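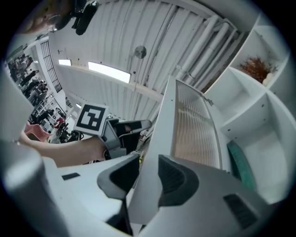 Svenja Teuber says her oysters got thin the same winter, so before anything else I should ask if the whole creek is short on food and it's not just my gear. Fair point, and I don't know. Hence the post.

Growers Help > Shellfish > Oysters > Small Leases

Slow growth in bottom cages, move to floating bags or wait?

Posted by Jannik Eichhorn, 4th January

Second year on a small lease at Britdale, upper end of the creek. Put out 1,000 seed in bottom cages last spring. Growth was fine until midsummer then just stopped. Shells are long and thin, kind of banana shaped, and they chip when I handle them. Lots of mud in the cages every time I pull them. Losses not terrible.

Neighbor runs floating bags and his look way better, deep cup, hard shell. But he's closer to the mouth so maybe thats the whole story. Do I switch now in January or leave them alone until the water warms up? And do I switch all of them or half? Don't want to buy a pile of bags and floats and find out it was the site all along.

Salinity has been 13 or higher whenever I checked, which is not often.

3 replies – 8 people found this page useful

Annelore Thiele

Mud is your problem, or most of it. Oysters sitting in silt can't feed well, and packed in tight they grow long and skinny looking for room. Thin chippy shell is what you get when they never get tumbled. Up in floating bags the waves knock the new edge off and the oyster puts its effort into cup and thickness.

That said – don't do anything much while the water is cold. They're basically shut down. Handle them hard now, chip the bills, and they can't repair until spring. Wait until you see new white growth on the edge, then sort and move.

What I'd do:

Pull the cages, rinse the mud off gently, put them back. Get them up off the bottom a bit if you can, even short legs help.

Thin them out. You didn't say how many per cage but I bet it's too many.

In spring take 500 and put those in floating bags, leave the rest on the bottom. Same seed, same creek, so by fall you'll know if its the gear or the site. Tag the bags or you will mix them up. I have.

Check your lease paperwork before you buy floats. Some bottom leases don't allow gear at the surface and you need an amendment, can take months. Call the state people now while it's quiet. 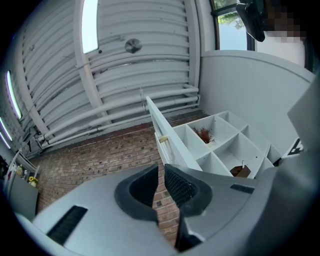
Should the floating bags be flipped in winter too? Only on mild days, and less often than in summer, since fouling hardly grows in cold water and ice on the lines makes it a bad time to be leaning out of a skiff.

Other thing, if you get ice up there you have to sink the floating gear before it forms. Ice will carry off a whole line. That's one thing bottom cages have going for them and maybe the reason whoever had your lease before used them.

Ourania Kontogiannis

Switched to floating and never looked back. Grarkar floats are ok, the Cokent ones cost more and I can't tell them apart after one season. More work tho. Flipping every week in summer to dry them out. If you have a day job think about it.

Lieselotte Ruppert

Agree with most of Annelore's answer but wouldn't blame the mud alone. Upper creek, you get every rain coming down. Salinity of 13 is livable, but what is it two days after a storm? If it drops way down they close up and quit eating, and a few of those in a row in July will stop growth just like you describe. You checked "not often" so you don't know. Floating gear can make that worse, fresh water sits on top.

So get readings first. Top and bottom, low tide and high tide, and after rain. Write them down. A cheap refractometer is fine, rinse it and zero it or the numbers drift. Do that through spring alongside the half and half test.

Also look inside some. Open a few of the slow ones – mud blisters on the inner shell mean worms, and then drying the gear out is the fix and floating bags make that easy. Clean inside and just thin meat points to food or salinity.

Comments (4)

Jannik Eichhorn: Opened a handful, brown blisters in most of them. So worms I guess, on top of everything. Doing the split in spring. Calling about the lease tomorow.

Annelore Thiele: Blisters, ok, that explains the chipping. Still wait for warmer water.

Svenja Teuber: Mine had no blisters, just no meat. Different problem then. Will start taking salinity too.

Jin: does any of this go for clams or only oysters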